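Wie weiß eine Roboterhand, wohin sie greifen soll?

Erschienen am 20. April 2024 in der Reihe "Technik für Neugierige"

Mach mal die Augen zu und greif nach deinem Trinkbecher. Gar nicht so leicht, oder? Und jetzt mit offenen Augen: zack, hast du ihn! Dein Gehirn hat blitzschnell ausgerechnet, wo der Becher steht, und deinem Arm Bescheid gesagt. Ein Roboter hat kein Gehirn. Er hat Software, also Programme, und die müssen das alles Schritt für Schritt erledigen.

Zuerst kommt das Sehen. Für den Computer besteht ein Kamerabild nur aus Zahlen, aus richtig vielen Zahlen! Jeder winzige Bildpunkt hat einen Wert für Rot, einen für Grün und einen für Blau. Ein Programm sucht darin nach Mustern: Wo hört das grüne Band auf? Wo fängt eine blaue Kiste an? Damit es das gut kann, muss es üben. Unser Programm heißt Hitden und hat mit 3.000 Bildern geübt. Bei jedem Bild hatte vorher ein Mensch eingetragen, was darauf zu sehen ist - das war eine Menge Arbeit.

Dann kommt das Planen. Das Programm kennt die Stelle, zu der die Hand soll. Aber welchen Weg nimmt sie? Die Metallschiene am Förderband darf sie nicht rammen, und wenn zwei Arme mitmachen, sollen sie sich nicht in die Quere kommen. Der Computer probiert deshalb viele Wege in Gedanken aus (na ja, in Zahlen) und sucht einen heraus, der frei ist.

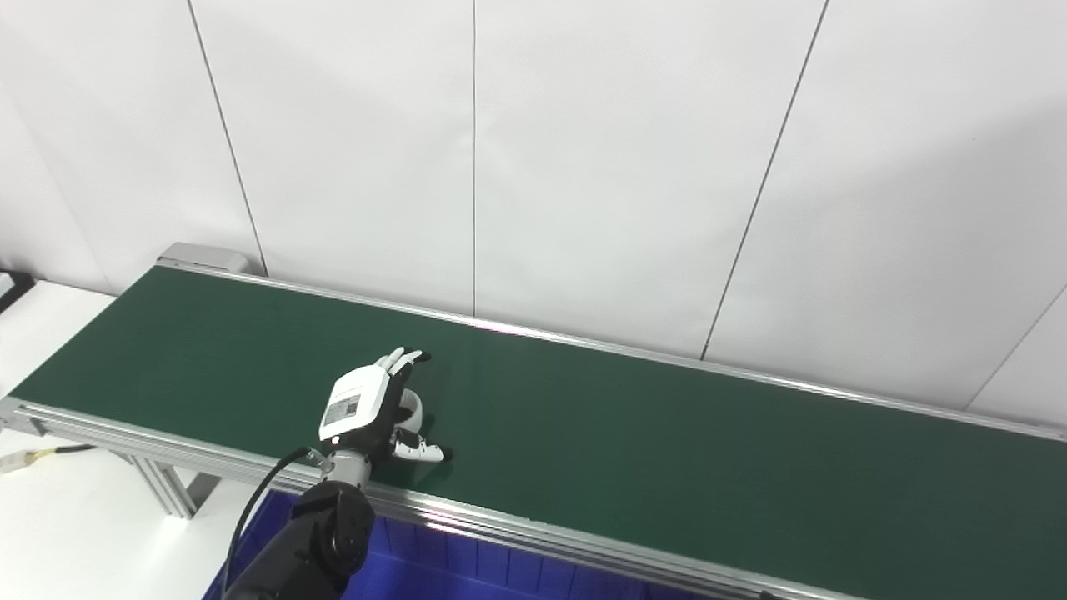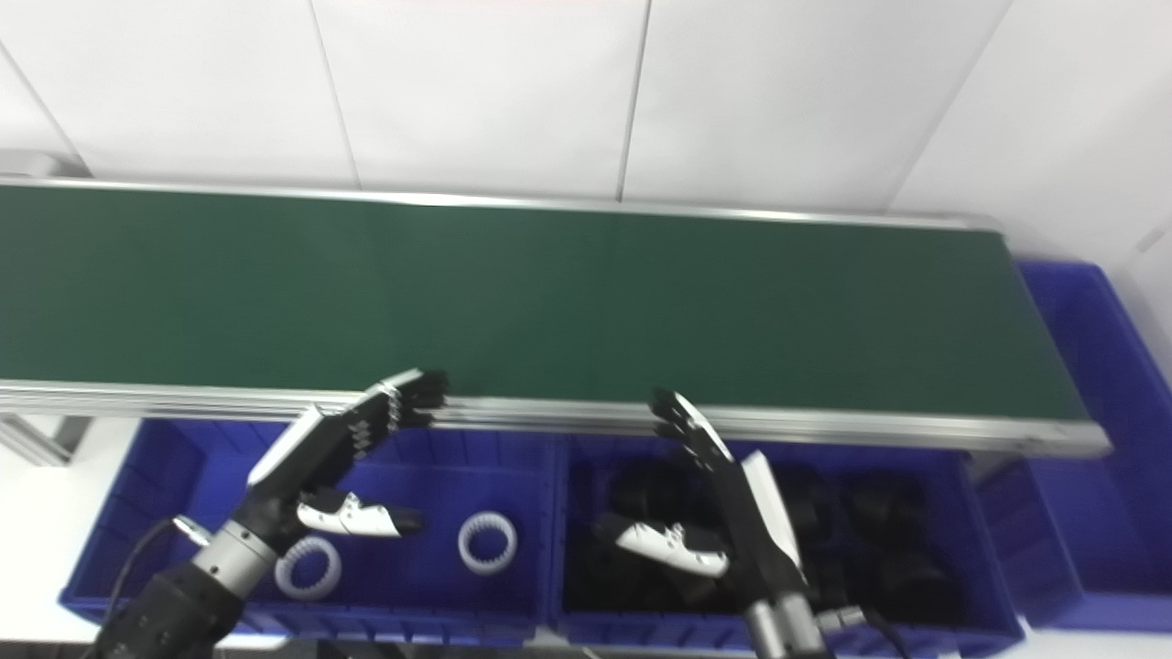 Roboterhände am grünen Förderband. Auf beiden Bildern ist das Band leer, und blaue Kunststoffbehälter sind auch dabei.

Schau dir auf dem zweiten Bild die weißen Ringe mit den kleinen Zähnen an. Einer davon ist ein Stück verdeckt! Du weißt trotzdem sofort, dass er rund weitergeht. Ein Programm muss das erst lernen. Und bei den vielen schwarzen Teilen in der Kiste daneben wird es noch kniffliger: Wo endet ein Teil, und wo beginnt das nächste? Glänzende Stellen können das Programm zusätzlich verwirren.

Zum Schluss kommt das Steuern. Die Software schickt Befehle an die Motoren und fragt immer wieder nach: Wo ist der Finger jetzt? Noch ein bisschen weiter? Stopp! So etwas heißt Regelkreis. Du machst das auch, wenn du Fahrrad fährst und mit dem Lenker ständig ein kleines bisschen ausgleichst.

Probier es selbst aus: Verbinde jemandem die Augen und lotse die Hand nur mit Worten zu einem Radiergummi. Erlaubt sind "links", "rechts", "vor", "zurück", "hoch", "runter" und "zugreifen". Wie viele Befehle braucht ihr? Wir haben beim ersten Versuch 21 gebraucht!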